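Workshop Tips: Keeping a Two-Arm Conveyor Cell in Order

Posted by Luana Lopes, Sun 24 September
Filed under: Bench and Machine Care

Most of what goes wrong on a small robot cell has little to do with the arms. Tape lifts, the covering creeps, a cable gets leaned on, and on Monday the machine is picking a finger's width off from where it picked on Friday. These are the habits we have settled on at the Pravel workshop for the conveyor cell. They should carry over to any bench of the same sort.

Covering the table

Cover the bench before you do anything else with it. Plain brown covering is cheap, takes tape well and doesn't throw glare back at you. Cut it to go around the mounting plates and never tuck it under them. A plate that sits on paper or card will settle as the bolts are tightened, and then it will settle again.

Press the covering flat from the middle outward and tape the outer edges down first. Leave it overnight if you can. Replace it when it goes soft near the front, where people lean.

Laying the grid

We use dark blue tape. It shows up on brown and it comes off clean if you pull it slowly, low and back on itself. Snap a pencil line first, then tape to the line. Lay all the long runs before any of the cross runs. Rub the crossings down with the back of a spoon.

Keep the short offcuts. They are handy for marking where a bin or a plate should go back to, and a strip stuck down on the diagonal won't be mistaken for part of the grid.

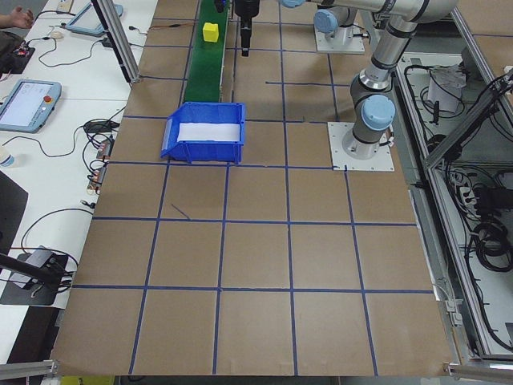 The taped grid, with the blue bin at the near end of the conveyor.

When a line lifts, take up the whole run. Patching one square leaves a ridge at the joint, and anything light that gets slid across it will catch. Anselmo Holanda patched ours for most of a summer and then spent a morning in October pulling all of it up.

Mounting plates

Check the bolts on each base plate once a week with the arms powered down. Go corner to corner in a cross pattern, and use the torque figure from your arm's manual. Put a paint-pen line across each bolt head and onto the plate. After that, a glance is enough on the days in between.

If a bolt has moved, write it in the book before you tighten it. The same bolt moving 3 weeks running means the thread or the table needs looking at, and more torque won't fix either one.

The conveyor

Wipe the belt with a barely damp cloth, lengthwise, then run it empty at its slowest speed until it is dry. No solvent cleaner on a green belt unless the maker says so. Ours went tacky after one try with a citrus spray and had to be changed.

Look at the tracking while it runs. If the belt wanders, adjust the tension screw on the side it is wandering toward, a quarter turn at a time, and give it a few minutes between turns. Check that the end bracket is snug and that the conveyor's lead has some slack where it leaves the table.

For a test piece, use a small plain cube in a color that stands out from the belt. Yellow and lavender both do well on green. Kelly Vasconcelos keeps a set of 6 in a jar and throws out any with a rounded corner.

Grippers

With the power off, open and close the fingers by hand if your model allows it and feel for grit. Clean the pads with a lint-free wipe. Change both pads together, even when only one looks worn.

Try the gripper on more than one shape after any work on it. Cubes are forgiving. Something wide and shallow with a rim, a plate for instance, will show up a tilted wrist right away. Put it on the grid so you can see how far off the line it comes back down.

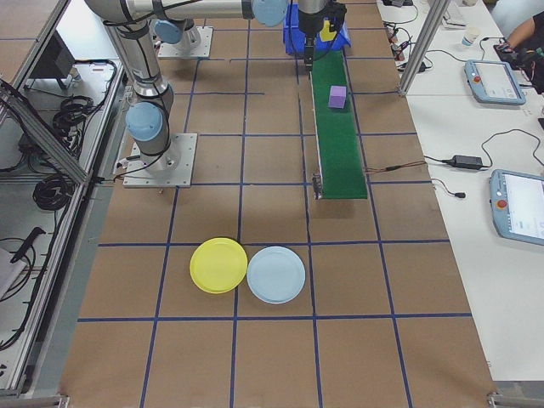
Two round plates on the grid, and a lavender cube on the belt.

Cables and pendants

Coil spare cable in loose loops and keep it on a lower shelf, off the work surface. On the arms, leave enough slack at each joint for the full swing, then move the arm slowly through its range and watch the ties. A cable that goes tight at any point needs re-dressing before you run at speed.

Pendants live on the side table, screens up, with the red stop button where a hand can get to it. Label each one to match its arm. Barbara Brzozowska wants the labels on the cables too, at both ends, and after one mix-up we did it her way.

Drinks should be kept off the pendant table. We are still working on that one.

Before you start up

Test both emergency stops, one after the other, and reset each.
Look over the paint lines on the bolts.
Take everything off the belt.
Set the bin back on its marks.
Run the first cycle at low speed with one hand by the stop.

Raíssa Guerra is writing up the belt change as its own page, with the tool list and the order the rollers come out in.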